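Clirik two-finger linkage gripper, hand-held version

Made by Stuvent, sold in the UK by Sodach

Most grippers are shown off holding a steel cube, which is a kind thing to do to a gripper. We keep a box of awkward shapes instead, and every hand we stock has to get through it before it goes on the site. The Clirik did 376 picks over three afternoons in June and dropped 26 of them. The Cervantes, at nearly twice the price, dropped 61 and sulked.

Most of the drops were on shapes that are wide at one end and narrow at the other. Grip them by the neck and all the weight is somewhere else. The pads have to give you enough friction without strangling the thing.

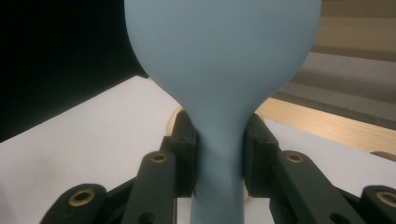
Pads and linkage

Black block pads press in from either side, and soft material will dimple slightly where they meet it. If you are handling anything that marks, turn the force down and try again — the factory setting is optimistic. The linkage arms are black with brass-coloured inserts at the joints. The matte finish picks up dust and shows it off, so keep a cloth handy if visitors are expected.

Camera

The bracket puts the camera behind the fingers, looking straight along them. You get a very good view of both pads and rather less of whatever is hiding behind a large object. Buyers who need the wider picture usually add a second camera on a stand.

In the box

Gripper, handle, camera bracket, one spare pair of pads, hex key. The camera is sold separately, as is patience with the bracket screws.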